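About Brornimham

Brornimham is a sorting and packing company serving orchards, small groceries and school kitchens in the Ocampo valley. The company was established to give local growers a dependable place to bring fruit in small lots, and it continues to accept deliveries of any size during the picking season.

Our Premises

The company occupies a single-story building on Hernumell Road, with 3,903 square feet of floor space. Goods are received at the north door, inspected in the front room and held in the cold store until they are packed. The office and the inspection room are carpeted, and the cold store and loading area have sealed concrete floors that are washed at the close of each working day.

How Fruit Is Handled

Every lot is entered in the receiving book under the grower's name and given a lot card, which stays with the fruit until it leaves the building. Inspection is carried out at tables of standard height. Apples are placed in gray metal bins, one variety to a bin, and are checked for bruising, broken skin and missing stems before they are graded.

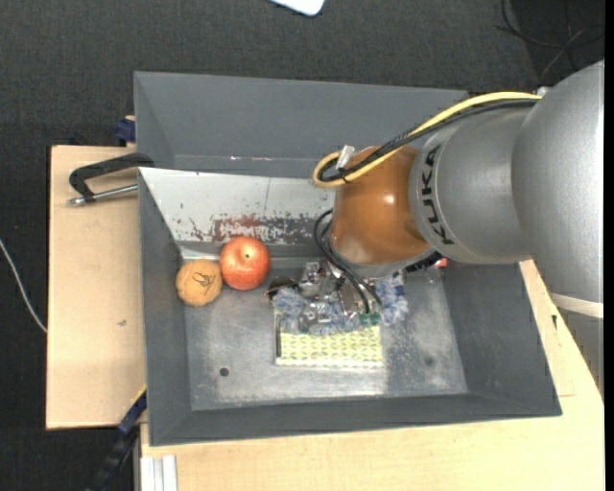 Bins are wiped down between lots. Fruit that does not meet the grade requested by the customer is set aside for juice or returned to the grower, according to the instructions on the lot card.

Packing and Delivery

Graded apples are packed in cartons of 50 or in trays of 12. Cartons are intended for school kitchens and trays for grocery counters. Customers may request mixed cartons, provided that the varieties ripen at a similar rate. Deliveries are made four days a week within the valley, and customers outside the delivery area may collect their orders from the loading door by arrangement.

The Volano Label

Fruit of the highest grade is sold under the Volano label. Growers who wish to supply fruit for the label are asked to apply before the end of July. Applications are reviewed in the order received, and a sample lot is required from each orchard.

Visits and Inquiries

School groups and growers are welcome to visit the inspection room on weekday mornings. Visits must be arranged in advance through the office. Closed shoes are required in all work areas, and food and drink may not be brought past the front desk.

This page was last revised on Thursday, May 23, 2019.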